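E a louça, quem lava?

37 comentários · 97 partilhas

Todos os anos, lá para setembro, volta a promessa: agora é que é, o robô doméstico está quase. E eu, que tenho uma bancada para limpar e um cesto de roupa que nunca vi vazio, acredito sempre um bocadinho (sou fraca, confesso!).

A minha amiga Orsolya Fodor trabalha numa oficina em Rurkmont e ri-se de mim. Diz que lá as máquinas apertam 600 parafusos por turno sem se queixarem, mas que ninguém lhes pede para encontrar o parafuso que caiu para debaixo do armário. Numa casa é quase tudo assim: coisas fora do sítio, portas que emperram, um gato no caminho.

Por isso não me incomoda que se treine tanto em simulação. Um apartamento de computador não tem vizinho de baixo, e partir lá 90 pratos não custa nada. O que me custa é ouvir o pessoal do Skokeo falar como se daí à minha cozinha fosse um passinho. Não é! Dois braços e duas pinças já é muito bom, só que a minha avó, com uma mão e o telefone na outra, ainda ganha. Eu dava-lhes mais uns anos e, entretanto, comprava um bom esfregão.

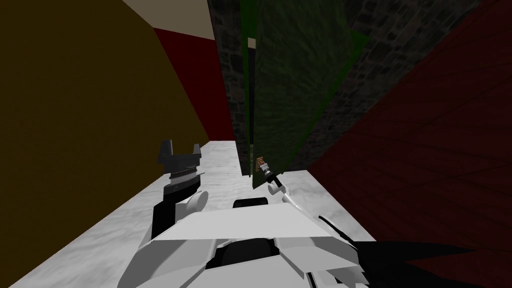
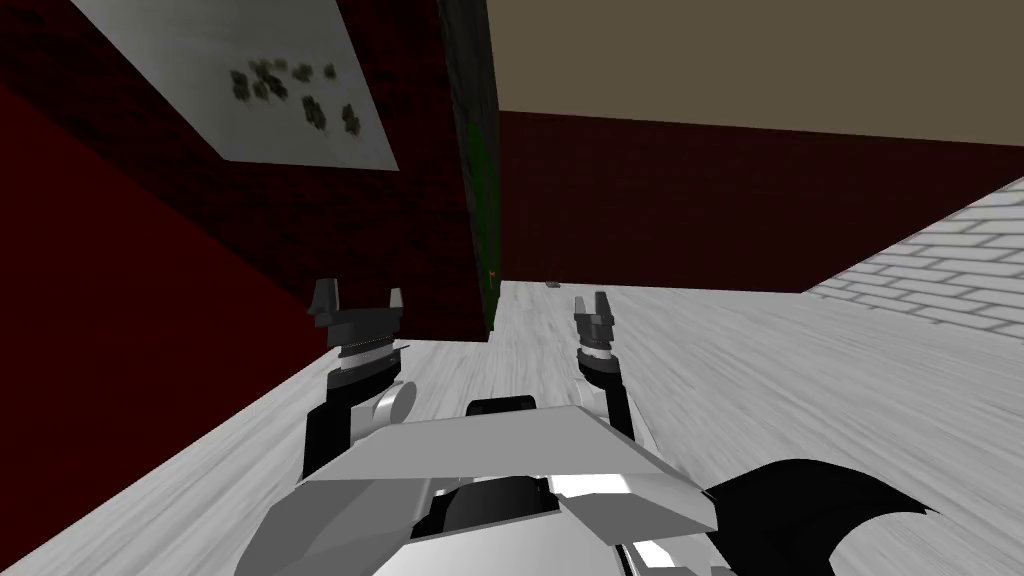 Robô de dois braços em ambiente simulado: junto à bancada, na primeira imagem; sobre o chão cinzento-claro, na segunda.

Artigos recentes
Arthur, o aspirador que tinha medo do tapete
Uma semana em Pruvdale sem micro-ondas
1341 maneiras de dobrar um lençol de elástico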